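The second life of children's clothes

In Plavden, a small shirt seldom has one owner. Colleen Gagnon keeps a swap shelf in her garage there, and she knows which neighbour's colour favours which child.

"I bought almost nothing new for my son until he was seven," she tells me. The mending she does in the evening, with the radio on.
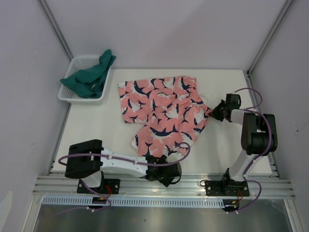
Navy shapes on pink: a child's print can stay cheerful even when the threads come loose.

Her rule is simple - wash first, repair after, then pass it on. Buttons she keeps in a jar, 763 at the last count.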